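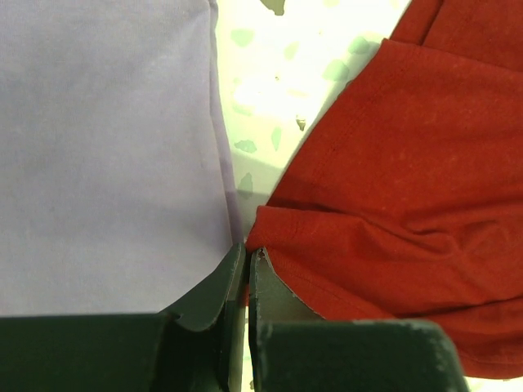

Speaker notes: Open day talk, folding demonstration
Pomamham site, November 13, 2025
Slot: 40 minutes including questions

SLIDE 1. Title

Welcome people in. Wait for the group from the lobby before starting. Say where the restrooms are and that coats can stay on the chairs.

Say who we are: the Orum project, run by Jurkesix out of the Pomamham building. We work on robots that handle clothing and other soft things. Today is about folding.

SLIDE 2. What you will see today

Three parts. First, a short talk. Second, the demonstration at the table. Third, a walk back to the room where we go over the recordings.

Mention that the demonstration runs at normal speed. Many folding videos online are sped up and visitors expect the same from us. Ours will look slow to them. Tell them this now so they don't ask at the table.

SLIDE 3. Why cloth is hard

Hold up a coffee mug, then a T-shirt. The mug is the same shape wherever you put it down. Drop the T-shirt on the lectern, pick it up, drop it again. Different shape each time.

Points to make:
A shirt has a front, a back, sleeves and a hem, but in a pile you may only see one of them.
Picking up one layer is a different job from picking up two.
Cloth moves when you touch the cloth next to it.

Don't go into the math. There is a backup slide if somebody asks.

SLIDE 4. The gripper's view

Leave this slide up for a full minute. Most people have only seen the arm from across a room. The view is from the small camera near the gripper.

Point out the two dark green fingers at the bottom. They are closed on an edge of the red fabric, and there is a small lump of cloth raised up between the tips. The lavender fabric is right beside the left finger and isn't being held.

Ask the room: how would you tell the robot which cloth is which? Somebody will say color. Agree, then ask what happens when both are red. Take two or three answers and move on.

If there is time, mention the creases running across the red cloth near the pinch. Pull on one small spot and the material around it bunches up.

Someone usually asks about the worn paint on the fingers. Say the fingers are parts we replace when the grip suffers, and chipped paint alone isn't a reason to change them.

SLIDE 5. How a fold is learned

A person guides the arm through the job many times. The recordings are used to train the software, and then the arm tries on its own.

Numbers for this slide:
852 recorded folds in the current set
600 of those are shirts, the rest are towels and pants
Each garment type gets checked before it goes in

Say that a recording with a bad grasp isn't always thrown out. If the operator let go and tried again, that can be worth keeping.

SLIDE 6. What works and what doesn't

Works well: towels, plain short-sleeve shirts, anything that starts fairly flat.

Still poor: long sleeves, thin slippery material, anything inside out. Buttons are a problem if they land under the finger.

Be plain about this slide. Last year's audience liked it best, and the people from Cuypers asked for a copy. Cuypers runs a commercial laundry and will be in the second group. They will want to know about throughput. The answer is that we are not close to what their staff can do by hand, and we don't have a date for it.

SLIDE 7. Before we go to the table

Safety, read this one out:
Stay behind the yellow line.
Don't reach over the table, even when the arm has stopped.
Flash off on phones. Photos are fine.
If the operator says stop, everybody stops talking and steps back.

Children can stand in front if an adult is with them.

AT THE TABLE

Operator runs one towel, then one shirt. Talk over the towel, stay quiet for the shirt. When the fingers close, remind people of slide 4.

If a grasp misses, let it try again. Don't apologize and don't fill the gap with talk. If it misses three times, operator resets the cloth by hand and we go again.

Let a visitor drop the shirt for the last run.

QUESTIONS THAT COME UP

Can I buy one? No. Orum is a research project.
Does it iron? No.
Does it know when it's finished? It compares the cloth with finished folds it has seen. It is wrong sometimes.
How many people are coming today? Over 200 signed up across all groups.

Next group starts on the hour. Put the mug back in the kitchen and set the slides to 1.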